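Gathering Examples by Hand: An Interview with the Collection Lead at Jirkcombe

The Jirkcombe laboratory began its household collection program in March, with a staff of seven and a modest set of hand-held grippers. Its purpose is to supply Disix, the laboratory's learning system, with examples of ordinary tasks carried out by people. The head of collection spoke with us at the Subramaniam building.

"We ask each operator to work at a natural pace," she said. "If the motion is too careful, the system learns to hesitate." Operators complete up to 88 recordings in a shift, and every recording is reviewed by a second member of staff before it is accepted.
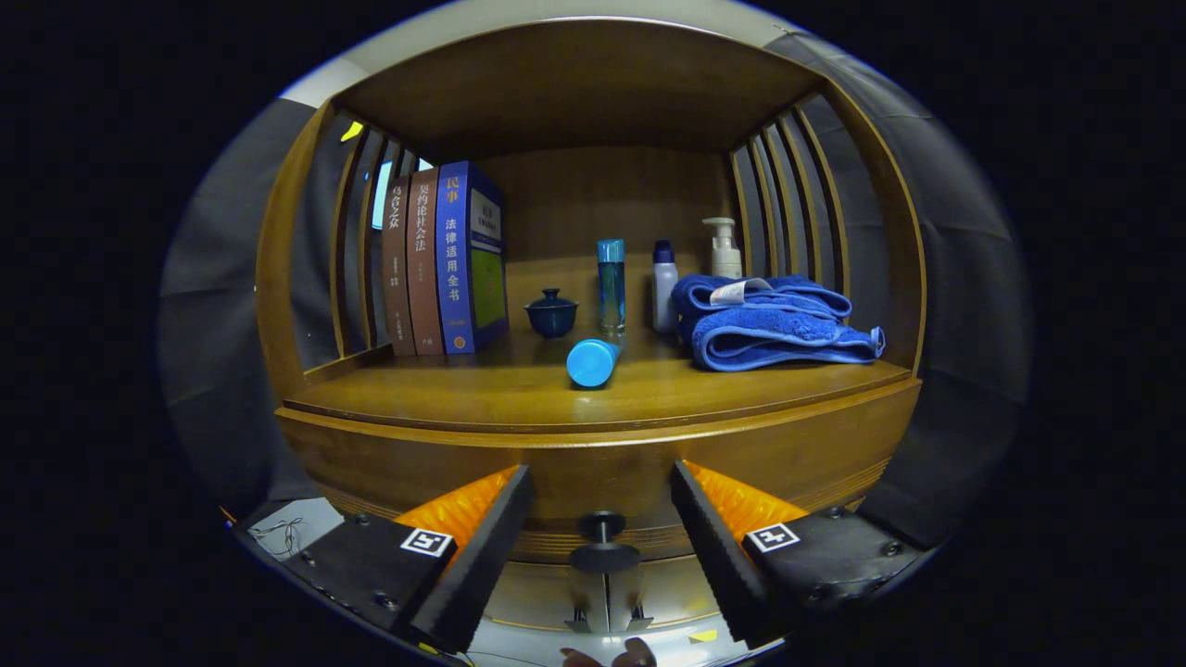
The choice of objects receives equal attention. Books, bottles and towels call for different grips, and the laboratory changes their arrangement often. "A towel has no fixed shape," she said. "A model that has met only rigid objects will struggle with it — we saw this in our first trials."

The program has now covered 28 household tasks, with nearly 300 accepted recordings for each. Rejected material is kept separately, and the laboratory is considering whether failed attempts might also be of use in training.

Asked about the next stage, she said the method would be extended to the Ekell site in December, where operators will work in kitchens. "The rooms will be new to all of us," she said. "We expect to revise our instructions."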